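Falden to expand gripper-assisted bench work at Wilo plant after first stage

WILO, March 19, 2018 – Furniture parts maker Falden will extend its automated handling program to a second shift at its Wilo plant, following a first stage in which two bench stations were converted from manual sorting to robot-assisted sorting.

The stations handle drawer fronts, cleats and small fittings that are graded, turned and passed on to finishing. Until the changeover, each piece was picked up and set down by hand. The new cells were designed by Dita, an automation firm that has supplied the company with conveyor controls in the past, and were installed by the plant's own maintenance crew.

At full rate the two stations process 700 pieces an hour between them. The expansion will bring a further 2,000 square feet of floor space into the program, including the area now used for packing samples.

No permanent positions will be eliminated. Fifty employees work in sorting and finishing at Wilo, and all have been offered training in cell operation, basic fault clearing and the recording of handling tasks. Recording is done by hand: an operator works a gripper at the bench the way a sorter would work with their fingers, and the recorded movements are used to program the cell. Employees who complete the training move up one pay grade. Those who prefer to stay on manual inspection may do so.

"The people who have sorted parts for years know how a piece should be approached and when to let go of it," said Cheuk-hei Yau, operations manager at Falden. "We asked them to do the teaching, and we are paying them for it."

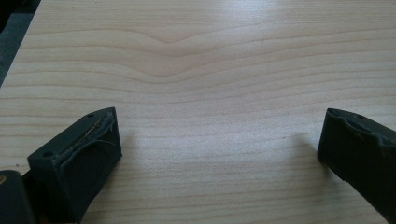 For Tùng Âu, the biggest change has been in the shoulders and wrists. The old job meant reaching across the bench all shift, Âu said, and the new one means standing closer, moving more slowly and stopping often to check a grip. The first weeks were frustrating, and it took time to get used to being asked for an opinion on how a machine ought to move.

The company acknowledged that the changeover has not been free of problems. Output at both stations fell during the first month, and thin cleats are still sorted manually while the grip settings are revised. Grip pads are treated as a consumable and will be stocked at the tool crib for each shift. Operators are authorized to stop a cell at any time without a supervisor's approval.

Break schedules have also been changed. Operators now rotate between recording, inspection and cell supervision during each shift, a request that came out of meetings between employees and management before the work began. The rotation will be kept for the second shift and reviewed once the new stations have reached their planned rate.

Chow, the company's sister plant, will send a group of sorters to Wilo for training before deciding whether to adopt the same arrangement. No equipment has been ordered for that location.

About Falden
Falden manufactures wooden components for cabinet and furniture makers. Its head office and main plant are in Wilo.

Media inquiries may be directed to the Falden communications office in Wilo.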